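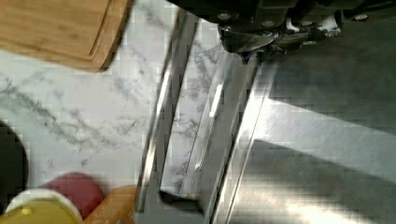
15 February 2020

Home late, feet aching, and I want to get this down before I forget half of it. Frida Kragh had been on at me since Christmas to come to the open day at Dramville, and today I finally went. I nearly didn't! It was chucking it down when I got up and the bus from Foulkes only runs every hour on a Saturday, so I missed one and stood in the shelter with a soggy sausage roll wondering what on earth I was doing.

Dramville used to be the Disitz carpet warehouse (Mum bought our stair carpet there, the green one) and the outside hasn't changed a bit. Frida met me at the door with a lanyard and a map, and off we went. They'd had 400 people through before lunch, she said, and you could tell from the state of the floor. Lots of families, lots of prams, and one chap in a very smart hat who wanted to argue about gear ratios with everybody he met.

The big hall was mostly stalls. I picked up a pen and a tote bag and got stuck for ages listening to a talk on warehouse conveyors, where I understood perhaps one word in five. Then Frida dragged me off to the kitchen, and that's where I stayed for the rest of the afternoon.

It's the Flendance team's kitchen, and I had expected something a bit laboratory. But no, it's a kitchen! Marble-patterned worktop, blue and grey tiles, a wooden bread box with a plate of fruit on top, even a box of Cap'n Crunch, which I haven't seen since we stayed with Auntie Jean's lot in Ohio. I said to Frida that it was tidier than mine and she said that wouldn't be difficult. Cheek.
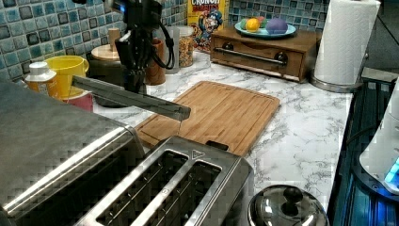
Vol. 2, p. 115

New page, and a new pen too, the free one from the stalls. It's already blotting.

So, the arm. I'd pictured something white and sleek, and it's black with cables bundled all along it, and the fingers are just long flat bits of metal. I got a good place near the front and watched it over the chopping board, with that great big toaster right there on the worktop, and I found myself holding my breath like I do at the snooker. The lad at the desk was very patient with my questions. I asked whether it could do me a round of toast and he said to ask him again next year.

Frida told me they've logged 2,000 practice runs in that kitchen already. I can't imagine doing anything that many times, though I suppose I've made more packed lunches than that over the years — nobody wrote those down, worse luck.

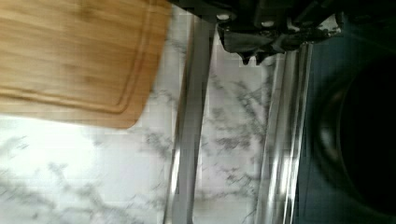

What I kept looking at was the gap between the fingers. You don't think about how far to open your own hand when you go for a chopping board or the side of a pan, you just do it, and there they are having to work it all out. I tried it on the sugar bowl when I got in tonight, with two butter knives for fingers. Sugar everywhere.

We had tea in the canteen afterwards (good scones, dreadful tea) and Frida ran me home so I didn't have to face the bus again. She wants me to come back in March when they do the evening talks. I've said yes, if she drives.

Must ring Mum tomorrow and tell her about the carpet place. And sweep up that sugar properly, I can still hear it crunching under my slippers.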